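On Folding a Single Gray T-Shirt, and the Table It Deserves

Regular readers will recall that the previous entry on this site dealt with drawers. It was longer than intended, and the present entry was meant to be a brief supplement to it on the subject of T-shirts. The subject has proved larger than a supplement allows, and it is therefore given its own page.

The matter arose in July, when I undertook a review of all the soft clothing in my possession before moving to the smaller apartment in Metitville. The review established that the pants were in order, the sweaters were in acceptable order, and the T-shirts were in no order whatever. They had been folded over the years in at least 3 different ways, some in halves, some in thirds, and some by a method that can only be called rolling. Garments folded in different ways do not stack. They lean, and in time the whole pile comes down into the back of the drawer.

I resolved to adopt one method and to apply it without exception. The method is not original. It is the fold in thirds that most people have seen in stores, and it proceeds as follows. The shirt is laid flat with the front facing down. One side is brought in toward the middle, and the sleeve is turned back upon itself so that it lies within the edge. The other side is treated in the same way. The hem is then brought up toward the collar, once for a shallow drawer and twice for a deep one.
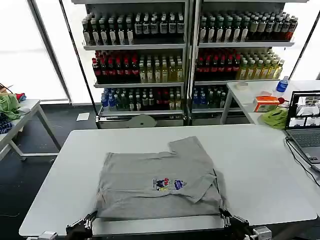 The difficulty lies almost entirely in the first side. If the side is brought over at a slant, the error is carried into every later step, and the finished shirt comes out as a wedge. A slanted fold should be opened completely and begun again. I have tried on many occasions to correct one by pulling at a corner, and I cannot recommend the practice. The corner moves, the collar moves with it, and the sleeve appears somewhere it was not before.

A word is due on fabric. Heather gray cotton, of the ordinary short-sleeved kind, is the best cloth on which to learn. It has enough weight to stay where it is put, and small wrinkles do not show on it as they do on white. Shirts made of slippery athletic material should be left until the method is secure. My own running shirts, bought from Drurora some years ago, still resist every effort, and they are currently kept in a shoe box.

The table is of equal importance. For most of my life I folded on the bed, as my parents did, and I believed the results to be a fair reflection of my ability. A bed is soft, and the shirt sinks into it. On a hard, flat surface the edges may be drawn out with the palm and will remain drawn out. A white table has the further merit that the outline of a gray shirt can be read against it at once, and a crooked hem is noticed before it is folded in.

The table should also be larger than seems necessary. A shirt with its sleeves extended takes up more room than one expects, and space must be left on one side for the finished pile. Anything not connected with the work is best moved to a second table. This includes drinks, boxes, and laptops -- particularly laptops, which invite a person to sit down.
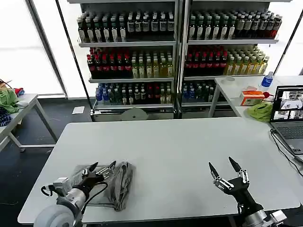

The gray cloth in a crumpled state, with the side table and the stocked shelves behind.

A crumpled garment should not be folded directly from the heap. It should first be taken up by the shoulders, shaken once, and laid down again with the collar away from the body. I had long regarded this as an unnecessary courtesy to the shirt. I now consider it the most useful habit of the entire procedure, and it takes very little time.

Once laid down, the shirt should be smoothed from the center outward. The hands begin at the chest and travel toward the side seams, then down toward the hem. Smoothing from one side to the other only pushes the wrinkles across, and they collect near the far sleeve. The sleeves are to be drawn out last, each in the direction it naturally wishes to go.
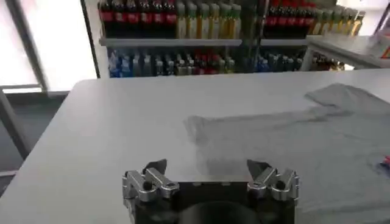

It is not necessary to remove every wrinkle at this stage. A gentle unevenness in the cloth does no harm and will settle in the drawer. What matters is that the two side seams are parallel and that the back of the shirt is not caught beneath the front. The latter fault is common and is felt more easily than it is seen. A flat hand passed over the body of the shirt will find the ridge.

Printed shirts raise a separate question, namely whether the print should be visible when the shirt is put away. I have come down in favor of visibility. A drawer of gray rectangles is handsome but uninformative, and the owner is obliged to lift each one to learn which it is. With the front facing down at the start, a print on the chest will generally finish on the outside, where it serves as a label. Two readers wrote after the last entry to defend the opposite arrangement, on the ground that prints wear better when protected. I respect the argument and have not been persuaded by it.

There remains the question of how finished items should be ranked, and on this point I have learned more from shops than from books on housekeeping. A well-kept drinks shelf follows a simple rule: like stands with like, and each group keeps to its own width of shelf. Red is beside yellow, blue has a row to itself, and the eye finds what it wants with no reading of labels.
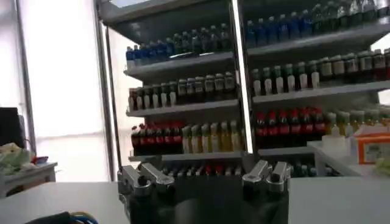

I have applied the same rule to the T-shirt drawer. The grays occupy the left side, the blues the middle, and everything else the right. Within each group, the shirts stand on edge, with the fold uppermost. The drawer held 11 shirts comfortably under this arrangement, and it was possible to remove one from the center without disturbing those on either side. Under the old arrangement, it could not be fully closed.

Some limits should be stated. The method is of no use for shirts with collars, which belong on hangers. It is of doubtful use for very large shirts, which may require an additional fold at the side. It also depends upon the drawer being of a suitable height, and I would advise measuring the drawer before folding anything at all -- a step I omitted, with the consequence that an entire evening's work was done twice.

The next entry will take up the matter of fitted sheets. Correspondence on that subject is welcome in the meantime, and readers who have had success with the corners are especially encouraged to write.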